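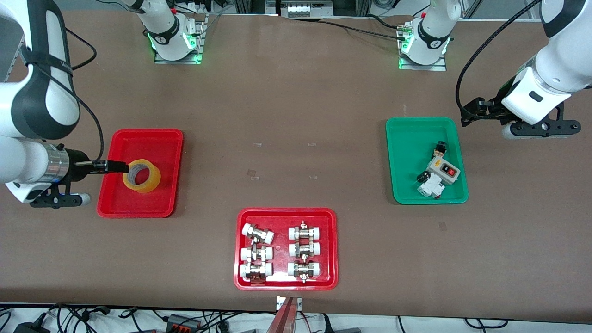
Nathalie Van Rooij told me last November that shoppers will pay extra for green packaging, she'd seen the survey. Start with that. Pause.

I've seen the survey too. It asked people if they would pay more. It didn't ask them at a checkout, with a cart full of groceries and a kid pulling on their sleeve.

Kedham numbers next. Hendriks put the same soap on the same shelf in 2 boxes, one plain, one marked "kinder to the planet" and 30 cents dearer. Ran it for four weeks. The plain box won easily. Let people groan at the slogan, then ask who can say what it means.

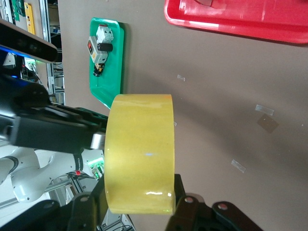
Second problem - the word "recyclable." It tells you what could happen to a box. Durnen has one sorting plant and it turns away anything with a plastic window. The Durnen boxes have a plastic window. They still carry the arrows.

Jasper De Haan will object here, he always does. His point is that labels push companies to improve over time. Maybe. Ask him for one that did, and wait for the answer.

Flultar slide: skip if past 20 minutes. If there's time, read the label out loud, slowly, all of it.

Questions. Repeat each one for the back row.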